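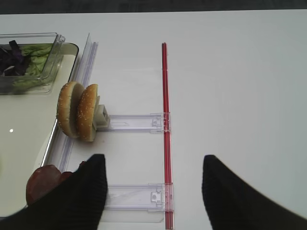
The Urwood Small Claims Session is the lowest court in the district of Urwood, hearing disputes over sums of up to 790 crowns. It sits on Saturday mornings in the former Horico grain exchange, whose acoustics favor the defendant. Most of its business concerns fences, deposits and household goods, and exhibits tend to be modest: a disputed gate latch is the sort of thing over which a hearing can run past lunch. Parties may speak for themselves, and generally do, at length.

History

The session claims descent from a market court chartered in 1427. The charter survives only in a copy made by the court itself, during a quarrel over its funding. For most of its existence it had a single judge, paid by the case, and rarely found one he was unable to hear. Salaries were introduced after the Lumness inquiry, which recorded 400 rulings in one winter, including several against people who had come in to ask the way.

Procedure

A claim is opened by filing a form and paying a fee. The form is available at the clerk's window, which closes when the session opens. Written statements are limited to 500 words, a rule adopted following Śliwiński v. Horico Mills, in which the plaintiff's account of a late delivery began with his grandfather's.

Appeals

Appeals go to the county bench at Lumness and must be lodged by the following January. Few succeed. The county bench has twice described the session's reasoning as "brief," and the session quotes the remark in its annual report.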